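What Is a Beat, and Why Does Your Foot Keep Tapping?

Put on any rap song you like and watch your foot. Go on, try it! I bet it starts moving before the first word comes in. Your foot has found the beat, and it did that without asking you.

The beat is the steady pulse underneath a song. It works a lot like your heart (thump, thump, thump), and it keeps going even when the singer stops to breathe. In rap and hip-hop music the beat has an extra job, too. People use the word "beat" for all the music under the rapper: the drums, the low bass notes, maybe a bit of piano or a trumpet that comes back again and again.

Counting to four

Most rap songs are counted in fours. Say it out loud: one, two, three, four, one, two, three, four. Each group of four is called a bar. When a rapper says "I wrote sixteen bars," that means enough words to fill sixteen of those groups, and that's a lot of words!

Now stomp on one and three, and clap on two and four. Stomp, clap, stomp, clap. The stomp is the kick drum, a big low boom. The clap is the snare drum, which is sharp and snappy. You just played a drum pattern with no drums at all!

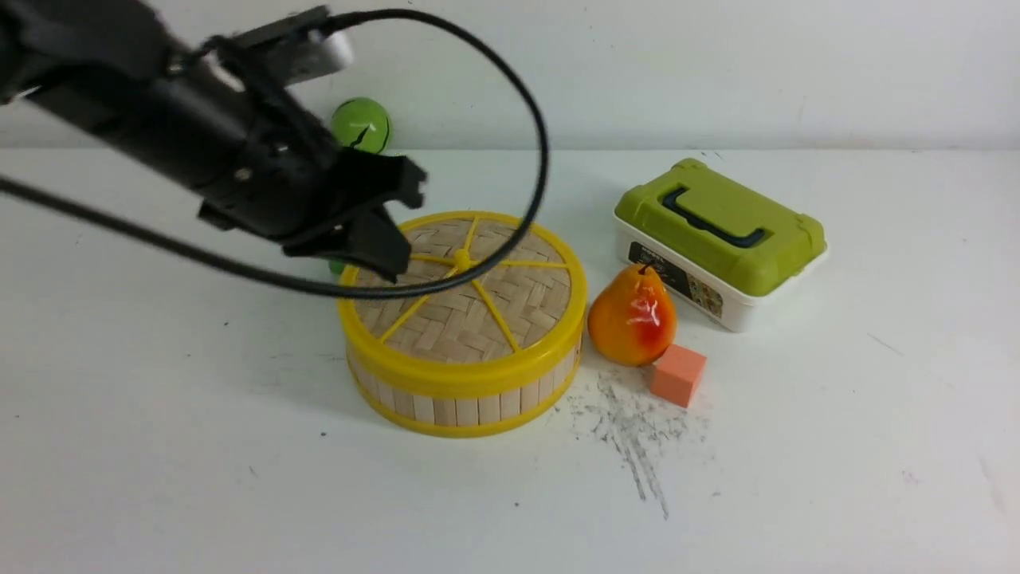 Reading time: 2 minutes

Fast beats and slow beats

How fast a beat goes is called its tempo. We measure it in beats per minute, or BPM for short. A song at 80 BPM has 80 beats every minute, which is a nice easy walking speed. Try walking across the room to a slow song and then to a quick one. Your legs will want to change speed all by themselves.

A slow beat leaves room for long, stretchy words. A quick beat makes everybody want to jump. Rappers can also play tricks, like squeezing lots of tiny words into a slow beat so it feels like they're racing. Say "pepperoni pizza party" in the time it takes to stomp once and clap once. Tricky, right?

Loops: the part that comes back

A loop is a little piece of music that plays over and over. Way back in the 1970s, DJs in New York City noticed that dancers went wild for the drum part of a record, called the break. The trouble was that the break was over so quickly! So DJs used two turntables with a copy of the same record on each. While one break was playing, they spun the other record back to the start, then switched over. The break could go on as long as the party did.

Today you can make a loop on a computer with a few clicks, but the idea is still the same.

Make your own

Grab a friend. One of you does the stomp and clap. The other one says a rhyme on top. You can borrow this one:

My name is Elsa and I'm here to say
I ate my noodles and I'm ready to play

(Swap in your own name, of course, and your own dinner.) Start slow. If you get lost, just listen for the clap and jump back in on the next "one." When it feels easy, trade places and see who can come up with the silliest second line!

Words to know

Bar: a group of beats, usually four
Break: the part of a song where the drums take over
Loop: a bit of music that repeats
Tempo: how fast or slow the beat goes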